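Oritz Floor Care – Your Questions Answered

Everything we get asked about living with wood floors, in one place. 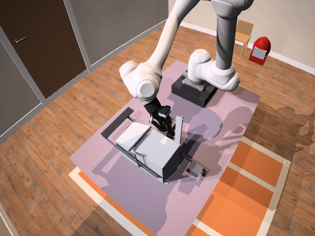 Can I put a plank floor in any room?
Almost! Bedrooms, hallways and living rooms are all great, and we love seeing planks carried right through a house. Bathrooms are harder, so ask us first. If you're stuck on wall color, a beige wall and a brown door next to wooden planks, like the ones shown here, make a calm mix that's easy to live with.

How often should I mop?
Less than you think. Sweep as often as you like, then go over it with a barely damp mop every 2 weeks. Never leave puddles!

Which oil do you use?
Grellix Clear on pale woods and Rarnitz Amber on darker ones. Both smell lovely – a bit like oranges – and one can covers up to 1,004 square feet.

My boards have gaps in January. Is something wrong?
Probably not. Heated air is dry and wood shrinks a little. Most gaps close again by summer.

Can you sand out a deep scratch?
Usually, yes, and it's our favorite kind of job. Send a close-up and tell us how old the floor is.

Where can I see samples?
At our Osagie showroom. Bring a cushion or a paint chip and try them side by side.

Last updated 13 Mar 2022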